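Veseo head camera and wrist camera kit: two months of laundry

I have a soft spot for any camera that makes me swear less at a calibration routine, and the Veseo kit has cut my swearing right down. We've had it on our loading robot since November, doing one job over and over: picking up washing and putting it into a front-loading machine. I like it a great deal. I also have a list of grumbles, which I'll get to.

What you get in the box is one wide colour camera for the head, two small ones for the wrists, a sync board about as big as a matchbox, and a bag of brackets. The brackets are aluminium and properly finished (no sharp edges, hurrah), and the head bracket has a tilt scale marked on the side. That scale alone made me happy. With our old setup, every time somebody knocked the head we spent the rest of the morning guessing what angle it used to be at.

Fitting took me an afternoon. Most of that went on cable routing, as the wrist leads are a touch short if your arm carries its wiring on the outside. Kuo-hua Chou, who looks after our arms, ended up making two extension leads and has been reminding me of it ever since. The sync board takes its power from the robot controller and just gets on with it. All three streams arrived lined up on the first try, and I may have cheered.

Why laundry, then? Well, a washing machine is horrible to look at if you are a camera. The drum is a curved mirror with holes in it, the rubber seal swallows light, and the front panel throws glare about whenever the sun comes round. Then you put cloth in front of it, which has no fixed shape at all and likes to hang over the very thing you're trying to aim for. If a camera copes with that, I'm inclined to trust it with a bookshelf.

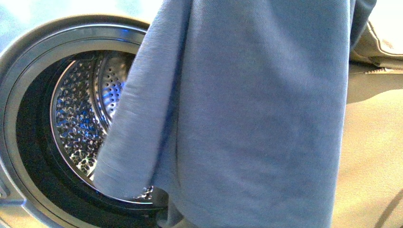 Our older camera, a Trukus, used to lose the edge of the opening in this kind of situation. It would expose for the brightest patch and turn the rubber into one black blob, and the software had no idea where the seal stopped and the dark of the drum began. The Veseo holds on to detail in the seal far better. It still gives up on the very brightest bits of the panel, and I'd love a little more range at the top end, but the dark end matters more to us. The hem has to go past the seal, and the seal is dark.

Cloth texture is the other thing I noticed straight away. You can see the rib in a knit, and you can see where a hem is stitched, and for anyone training a grasp on fabric that's worth having! Bastien Lefèvre ran our usual folding and loading set on both cameras, 168 attempts on each, with the same arms and the same pile of washing. He's cautious with numbers and won't let me print a league table, but he did say that the runs he threw away for "couldn't tell cloth from background" went from a regular nuisance to a rare one. From Bastien that is wild praise.

Colour is very good once you've turned off the automatic white balance. Do that first. Left on, it wanders every time a big piece of fabric comes into view, so a cream towel turns faintly green halfway through a lift and then drifts back. The setting is on the second page of the menu under "Advanced", where I suppose they thought it would be safe from us.

Low points, while I'm here. The head camera's near focus is fine down to 50 centimetres and gets soft closer in. That's no trouble for a tall robot, but ours leans right over the machine and I had to raise the bracket. The wrist cameras fog up near anything that has just come off a hot wash. And the lens caps are tiny and black and I have already lost one.

The recording software is plain and quick. It drops everything into one folder per run with the three streams side by side, and the viewer lets you scrub through all of them together. I used it to go back over our drum checks, where the robot leans in for a look before it loads, to see whether it has spotted anything left behind. Small pale things against steel used to be a weak spot for us.

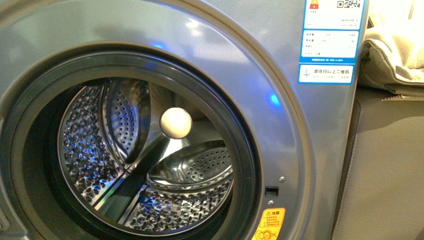

Drum check from the head camera, with a pale ball near the middle of the drum.

With the Trukus, reflections off the steel gave us plenty of false alarms in there. We haven't got rid of them with the Veseo, but they behave more sensibly: a reflection slides when the head moves and a real object stays put, and because the frames are evenly timed the software can use that. Hugo Perrin wrote the check for it in a day and was rather pleased with himself. Coloured light on shiny metal is still awkward. A blue glow on the rim of the opening will tint the steel as well, and if you sort objects by colour you'll want to mask that area or teach your model to ignore it.

We did try it with the Marty controller too, since several readers asked. It works, though you need the Nomport adaptor and you lose hardware sync on one of the wrist cameras. Senan Breathnach got it going with a software timestamp and found it good enough for slow picks. I wouldn't use it that way for anything quick.

Heat has been no bother. The head unit gets warm, never alarming, and after 2,000 loading runs the bracket screws are as tight as when I did them up. I checked the tilt scale this morning and it's sitting exactly where I left it.

Would I buy it again? Yes, and I've asked for a second set for the other robot. If you work with rigid boxes on a nice matt table, your present camera is probably fine and you can spend the money on fingers. For cloth, dark rubber and shiny steel, I've not used anything in this price range that I like as much. Get the longer wrist leads if they're in stock, and put the lens caps somewhere sensible.

Kulap Kaewkla

Recent reviews
Soft fingertips for fabric: four sets tried
Nomport adaptor, second version
Marty controller: a year on the bench
80 mm parallel gripper with swappable pads
Cable sleeves that survive a moving wrist
Trukus depth camera, long-term notes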